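Ticket 1864: stacking task, gripper opens too early in sim
Opened by: Natsumi Hosoda
Component: Csonka (grasp and release planner)
Status: open, waiting on Bindia folks
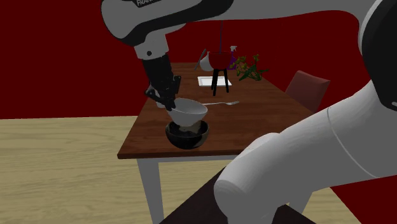

Okay, so I've been chasing this one since I moved our bowl-in-bowl task over to the new Csonka build, and I'm fairly sure now it's not my config. The arm picks the white bowl up by the rim, carries it across to the black one, and then on a bad run the release fires while it's still hovering. The bowl drops, catches the edge and skitters off the table. On a good run you'd never know there was a problem!

What I've tried so far:

Turned off the Trirnix perception node and fed in ground truth poses. Same behaviour, so I don't think it's the pose estimate (sorry to whoever I blamed in the chat).

Slowed the descent by half. Fewer failures, but they still turn up in around 22 of every hundred episodes.

Rolled Csonka back to the January build. Went away completely. Rolled forward again and it came straight back.

Then I finally read the log properly — should have started there — and the release check is comparing bowl height against the table surface plus a tolerance. It used to compare against the top of the target object. The white bowl hangs at a bit of a tilt when it's held by the rim, so its lowest point dips under the threshold before the base has settled. With a flat grasp you'd probably get away with it.

Workaround for anybody stuck: set release_ref to target and bump settle_steps to 2. I'm running that on the Brurkmont machine and haven't had an early release yet, but it's only been one batch so don't quote me.

Update, 7 Apr 2021: ran it again overnight with the clutter randomised (the fork, tray and plant all get shuffled). 2 early releases, both with the target right near the table corner. So there's something else in there as well, grrr. I've attached both logs. Can somebody who knows the contact code look at the default for release_ref? I'm happy to test a patch, just ping me here.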